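Home Posts Cell notes Parts About

Resetting the cell after the break

05/01/2022

First day back at the Nollham workshop, and the cell had been switched off since before Christmas. I spent the whole day bringing it up again and I'm writing down the order I did it in. In August I did the same job from memory and ended up doing half of it twice.

For anyone new to the blog, the cell is two arms at one aluminium table. The job is opening up old desktop towers and working inside them: unplugging cables, pulling memory, putting memory back in. The project is called Otance and it has been going long enough that most of the trouble now is housekeeping.

I started with the table. The slats collect everything. I had the vacuum along every slot and got back a pile of case screws, a bit of cable tie and a jumper cap. A screw lying in a slot doesn't look like much, but if a case sits on the head of one it rocks when the gripper pushes down, and then you spend an hour blaming the gripper.

Next the table bolts. I go around with the torque wrench and put a paint pen line across each one, so next time I can see from standing height if any have crept. One had. It was at the corner nearest the wall, the one I always find a reason to skip.

The fixture plate came off after that. It's a printed part and this one is revision 21. The earlier ones were mostly me learning what warps. I checked it with a straight edge and it was still flat, though the workshop gets hot with the doors shut over summer. It went back on against its stops and I measured from the table edge to the post. It should be 165 mm and it was. If it had been out I would have had to re-teach every pick position on the plate, and I'd set the afternoon aside for that, so I was ahead by lunch.

Grippers. I took the bolts out of the bracket plates one at a time, cleaned them, put a drop of medium threadlocker on each and did them up again. One at a time matters. If you loosen the lot, the plates shift against each other by a hair and the tip ends up somewhere new. I learned this the slow way with the first Leken bracket set, which had slotted holes where it should have had round ones. The replacement set has round holes and I've had no trouble with it.

Then the cables on the arms. They need enough slack to let the wrist turn fully both ways, and little enough that the loop won't catch on a case. I move each arm by hand through its worst poses and watch the loop. On the right arm it was rubbing at one spot and the jacket had gone shiny, so I moved the tie further up and wrapped that section. I don't use hard plastic ties there any more — hook and loop only. The hard ones cut in.

With the power on I let both arms sit for 20 minutes or so before calibrating. I know the manual doesn't ask for it. My numbers from a cold start have never matched my numbers from an hour later, and I got sick of wondering which to believe. Then it's a touch-off on the post, the same for the second arm, and a check that both agree on where the post is. They were 2 mm apart the first time. I found the left base had a bolt I'd missed on my way around, tightened it, did the touch-off again and they came in fine.

The practice case gets its own check. It's easy to forget that the computer is part of the cell too. The clips on memory slots wear, and connectors get looser every time they're pulled, so after a few hundred goes the machine is practising on something much easier than the real thing. I keep a tally on a card. The last board got to 493 insertions before I retired it, and by then the memory more or less fell in. Demissie, the recycler across the road, sets aside dead towers for us, so swapping boards costs a walk and a hand trolley.

Before a case goes on the table it stays unplugged for a day, and I hold the power button down to drain what's left. I leave the power supply shut. The side panel goes on the shelf, and I run a finger around the sheet metal for burrs. Then I check that every lead is loose enough to move the way it would in a machine somebody had owned for years. When I first set this up I tidied all the cables flat and tied them back, and the first untidy case we tried stopped everything. Now I leave them in a bit of a mess.

Last job is a slow run. I do it at a tenth of normal speed with my hand on the stop, one arm and then the other, then both together. I'm mainly listening. A good joint has an even sound and a dry one ticks. The right wrist has a faint tick near the end of its travel that it also had in spring, and it hasn't got worse. I've written it on the card again. 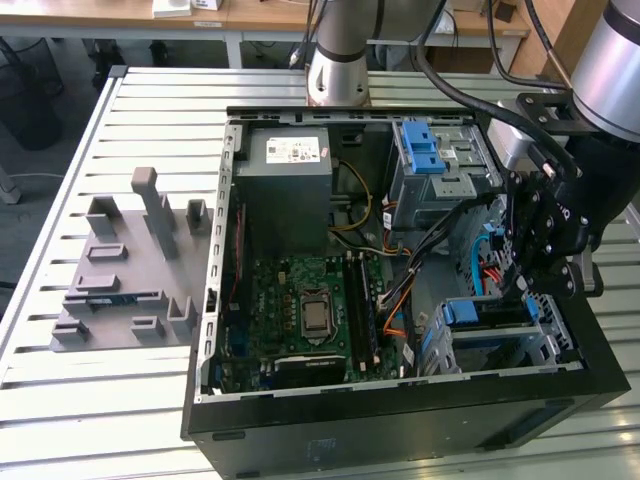 Still on the list is a spare fixture plate, printed in the better filament, and a proper bin for pulled memory, which is living in an ice cream container. I also want to redo the labels at both ends of the arm cables. Half of them are in my handwriting from the first week and I can't read them. I'll get to the labels when the new roll of tape turns up.

Contact: use the form on the About page | © 2022 Cell notes, Nollham | Back to top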